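Notes for the Plandley talk, December 2018. Slot is 50 minutes with questions. Don't read these out.

**Opening**

Start with the claim as it's usually put: writing by hand makes you remember things better. Ask for hands up, who believes it. Most will. I half believe it myself, which is why I went looking.

What people normally cite is a small study on students, one lecture, one test. Fine as far as it goes. Then somebody writes a newspaper column about it, and by the time it reaches a staff training day it has become "the brain needs a pen". Pause here. Let them laugh if they want to.

**What we tried at Shehu**

- 60 staff, split into two groups, same briefing on the new returns process
- one group typed, the other wrote by hand
- quiz the week after, then again in August

Say early that Gilles Charpentier set this up and I only helped with the marking. He is more cheerful about the results than I am.

The handwriting group did a bit better first time round. By August I couldn't tell the two groups apart. Gilles thinks the August quiz was too easy. Could be. I think people had been doing the job for months by then and the notes had stopped mattering.

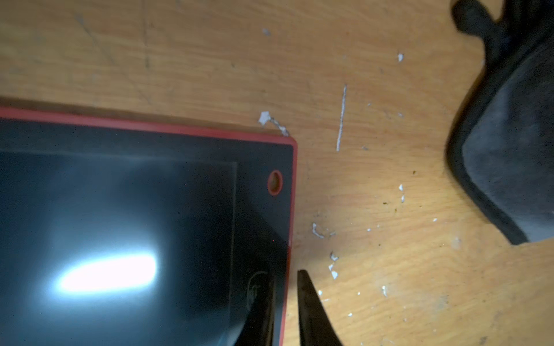

Bigger problem: hardly anyone looked at their notes again. We asked. Some 3 people in the handwriting group could find theirs at all. If notes are for looking things up later, that's a poor score. If they're for making you pay attention at the time, then say so, and stop selling people filing systems.

**The products bit (keep short)**

Trasix and Zosano both came to see us. Both had slides with a brain on them, lit up in different colours. I asked each where the figures came from. Trasix sent a link to their own blog. Zosano said they'd get back to me - still waiting.

Don't be too rude. Wayne Chan is in the room and he bought the Trasix licences.

**What I'd say if pushed**

Writing slows you down, so you have to choose what to put. That seems a fair explanation to me. You could also get it by typing less. We never tested that and we should have.

Someone will bring up doodling. I haven't read anything on doodling I'd trust.

Someone will also ask about people who find handwriting painful or slow. Good question, take it seriously. A rule of "no laptops in meetings" hits them first, and the evidence isn't anywhere near strong enough for a rule.

**Close**

Back to the hands. Ask again who believes it. Then ask who has changed how they take notes since the training day (skip this if we're running late). Leave the quiz results table up during questions, Gilles has the spare copies.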